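Zullwood Robotics Open Day – Frequently Asked Questions
Our doors open again in May, and we can't wait to show you what the arms have been up to!

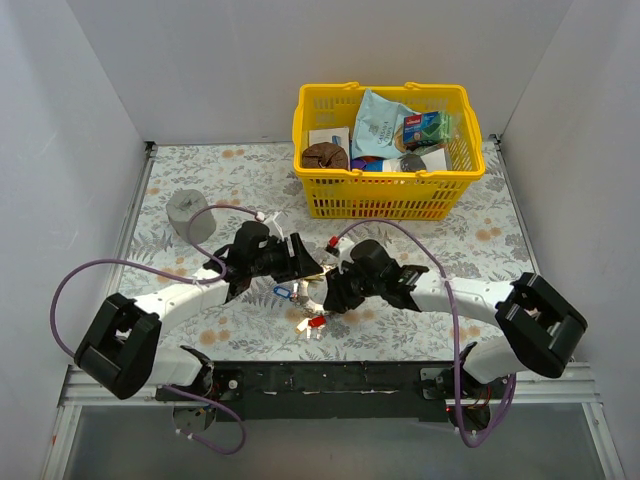
Do I need to book?
Yes, please. Booking is free, and we take groups of up to 30 at a time so everybody gets a good spot. Last year we had 769 visitors and we'd love to beat that.

What will I see?
Two-armed stations handling everyday stuff like keys and groceries. Ngọc Đinh runs the demos and is happy to stop and explain – ask her anything, she really does enjoy it.

Can I drive the arms myself?
You can! Meriem Ramadan looks after the hands-on station in the Dudo room. Turns are short and the line gets long, so come early.

Will the robots make mistakes?
Sure. They drop things, and sometimes they need a second try. We leave that in the show, and plenty of visitors say it's their favorite part.

Is it okay for kids?
Very much so. Under-12s need an adult with them at the hands-on station.

Where do I park?
Use the Renton Street lot. It fills up by 10 a.m., and the overflow lot is a short walk away.

Can I take pictures?
Please do, but no flash near the stations.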